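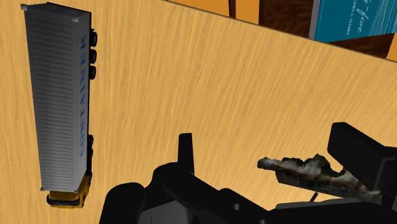 Hollosent is a simulation kit for teams who want to test a robot gripper before they buy one or build one, and our group at Tridville has been using the trial version since December. The kit comes with ready rooms, a library of objects and a small editor in which you put things on a table and choose the camera. You can mix objects quite freely. In the tabletop room we have a toy container truck lying on its side, with a yellow cab and the word CONTAINER in blue letters, and the black gripper is holding a jagged gray-brown piece that could be bark or broken rock. Such a piece is a good test for us, as its outline is irregular and a box-shaped collision model does not help very much.

Installation took Yu-na Kwon two hours on her office computer, mostly for the graphics driver. The manual is clear but it assumes that you already know the file format for robot models. If you only have drawings of your gripper, plan a few extra days, or ask the company for their conversion service, which is paid separately.

What we liked:

- The contact settings can be changed for each object, and the change is applied without a restart.
- Every run is saved with its settings, so a colleague can repeat it on another computer.
- Support answers in writing and in full sentences. Karim Ait Brahim sent them a long list of questions and received a reply to each one.

What we liked less:

- The wood grain on tabletops is too sharp and streaky for our taste, and there is only one slider for it.
- Shadows are weak in the default lighting. For people who train vision models this matters, and they should change it first.
- The object library has 1333 items, but the search accepts only English names and the categories are strange. Toys are divided between 11 folders.

Urszula Zalewska compared grasp results from the kit with results from our own bench, using nine objects that we have in both places. The rigid ones agreed well. The soft ones did not, and the company says in its notes that soft bodies are still in preparation.

The license is per seat and per year. Mema, who sells it in our region, gives a lower price to schools and also lends a training seat for one month. Byung-chul Tak has the login for our training seat – please write to him if you want an afternoon with it, and tell him which gripper model you plan to load.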